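Padis to charge by the bag for household trash starting in March

Households in Padis will pay for trash collection by the bag starting in March, after the town council voted to drop the flat yearly fee that has been in place since the old landfill closed.

Under the new plan, residents will buy printed bags at the town office or at Zanetti, the hardware store on the main street. Paper, glass and metal will still be picked up free of charge. The flat fee, now $225 per household, will end when the current billing period runs out.

"People who live alone have been paying the same as a family of six," said Elisa Grasso, who heads the town's public works office. "We heard about it at every budget meeting."

The town will mail a starter pack of bags to each of its 4000 households. Larger bags will be sold for yard waste, and those will be collected every second week through the fall.

Small electrical goods and plastic parts are handled separately. They can be left at the Isell drop-off center, which will stay open until 7 p.m. during the first month of the change. Batteries must be taken out and handed in at the counter.
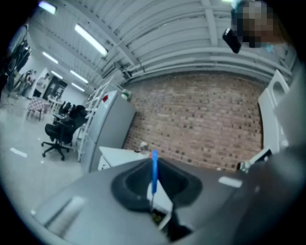
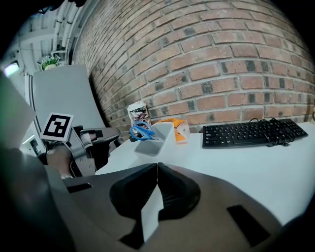

Dark gray housings with black parts, both seen close up.

Not everyone is pleased with the vote. Rachid Belhaj, who rents out four apartments near the train station, told the council that tenants share one set of bins and that he has no way of knowing who used which bag. He asked for a separate rate for apartment buildings. Council member Carmela Villa said that question would come back for a vote before the summer - the town wants to see a few months of collection figures first.

The neighboring town of Ramau made the same switch two years ago. Ginevra Fontana, the clerk there, said the amount of trash sent to the landfill fell in the first year, but that illegal dumping along the river road went up for a while. Ramau put up signs and raised its dumping fine to $1000. Padis has set its own fine at the same level, rising to $2000 for a second offense.

Residents over 70 and families with a child in diapers can apply for extra bags at no cost. Forms are at the town office and the library.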